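Kidberg Shared Workshop Reports Progress on Gripper Build

10 Apr 2019

The Kidberg shared workshop has released an update on its hand-held gripper project, a build undertaken by members on the premises and, in part, at home. The tool, known within the workshop as the Kukau, has entered its second round of bench trials. The results will determine which version of the finger pads is adopted for the remaining units.

The project began in September as a small exercise in working with printed parts and threaded fittings. Members wanted a simple two-finger tool that could be carried to an ordinary table and used to gather movement data for a robot arm under construction in the same workshop. The arm itself is a separate effort and is not expected to be ready for use until the wiring and control box have been inspected.

According to the workshop, the first version of the Kukau was sound in its general design but performed poorly with objects that had an uneven surface. Smooth plastic pads slid on cord, cloth and wicker, and the fingers had to be closed harder than the frame was meant to allow. The second version has felt-like pads, fixed to flat blocks at the ends of the fingers. The blocks are held separately from the pads so that worn material can be replaced without printing a new finger.

Bench trials are carried out on a table covered with white paper. Household items are placed on the sheet one at a time, and each is approached from several directions. Woven and corded baskets were included in the current list at the request of members who intend to use the finished arm for light tidying tasks at home.

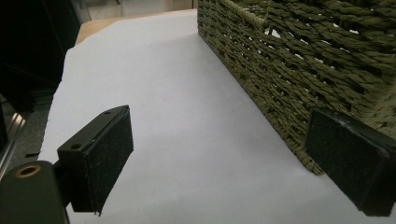
The Kukau gripper with its fingers apart over the papered table, next to a woven olive-green basket.

The workshop notes that baskets present a particular difficulty. The rim is usually the best place to take hold, but it is thicker than the side walls, and a looped handle may turn under pressure. Members have been asked to record whether each attempt was made at the rim, the handle or the side, and to leave the item in position until the entry is complete. A total of 36 attempts is required for each item before it can be removed from the list.

Wear on the pads is also under review. Fibers have been found to work loose at the lower edges, and a different adhesive will be tested before the end of the current round. Members are reminded not to trim the pads with a knife while they are attached to the fingers. Replacement pads are kept in the parts drawer beneath the long bench and should be signed out in the usual manner.

Software for the project is maintained under the name Pathak. The present release stores each attempt as a separate file and permits notes to be added afterward. A planned change will allow files to be sorted by type of object. Members who keep copies at home are asked to update them before the next bench session, as files made with the earlier release cannot be merged without conversion.

Printed parts for the build are supplied by Prukotik, which has agreed to produce five further sets of fingers once the drawings have been approved. Delivery is expected to take about five weeks. Until then, no additional tools will be issued, and the existing units will remain available by reservation only.

Members wishing to build their own version may request the drawings and the parts list at the front desk. The drawings cover the housing, the finger brackets and the pad blocks. Threaded inserts and screws are not included and must be purchased separately. Inserts should be fitted at the workshop's soldering station, where the correct tips are available, and new members must complete the station's safety briefing before using it.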